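Relatório de Projeto de Graduação
Segmentação de fases em sutura robótica sobre almofada de tecido sintético
Aluna: Jaqueline Ibarra
Laboratório de Robótica Cirúrgica, Instituto Maldonado

3. Metodologia

3.1 Coleta das demonstrações

O conjunto de dados foi constituído por 408 demonstrações de sutura simples, executadas por teleoperação sobre almofadas de tecido sintético com incisões lineares curtas. As sessões ocorreram na sala de ensaios do laboratório, ao longo do mês de setembro, com nove operadores de níveis distintos de experiência. Cada operador recebeu treinamento prévio no console e realizou ensaios livres antes das demonstrações válidas.

Cada demonstração reúne o vídeo da câmera fixa, as posições das juntas e o ângulo de abertura das garras. Os sinais foram sincronizados pelo módulo Wament, desenvolvido no próprio laboratório, e armazenados no repositório Jikness. Foram descartados os registros com perda de quadros ou com interrupção do protocolo, restando 273 demonstrações para treinamento e avaliação.

3.2 Anotação das fases

A anotação adotou cinco rótulos: aproximação, preensão da agulha, passagem pelo tecido, tração do fio e reposicionamento. A transição entre tração e reposicionamento apresentou a maior divergência entre anotadores, sobretudo nos trechos em que o instrumento permanece sobre a almofada com as garras abertas e sem contato com a agulha ou com o fio. Convencionou-se atribuir esses trechos ao reposicionamento sempre que o ângulo de abertura ultrapassasse o limiar definido no protocolo, independentemente da direção do movimento.

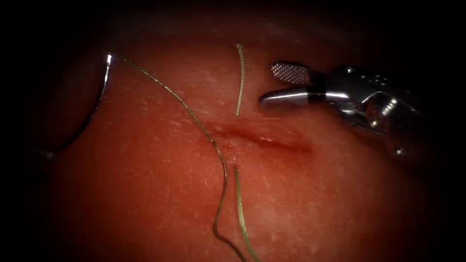

Figura 4. Instrumento com as garras abertas acima da incisão; agulha curva à esquerda e fio de sutura verde.

A iluminação concentrada na região central acarretou dificuldades para o detector de agulha. Reflexos na superfície metálica e extremidades em área escura levaram a contornos incompletos. Optou-se, por essa razão, por estimar a curvatura completa da agulha a partir do arco detectado, com ajuste por mínimos quadrados. Para o fio, utilizou-se segmentação por cor no espaço HSV, seguida de esqueletização. Os trechos ocultos pelo tecido não foram reconstruídos.

3.3 Modelo e resultados preliminares

O classificador Wurdale, uma rede convolucional temporal, foi treinado em duas configurações: apenas com os sinais cinemáticos e com a combinação de cinemática e vídeo. A segunda configuração reduziu os erros na fronteira entre tração e reposicionamento em mais de 35%, tomando-se como referência a primeira. Na fase de preensão da agulha não se observou diferença relevante entre as duas.

Os erros remanescentes concentram-se em demonstrações nas quais o fio se sobrepõe a si mesmo próximo à incisão. A separação dessas sobreposições exigiria informação de profundidade, indisponível na montagem atual, e será tratada na segunda etapa do projeto.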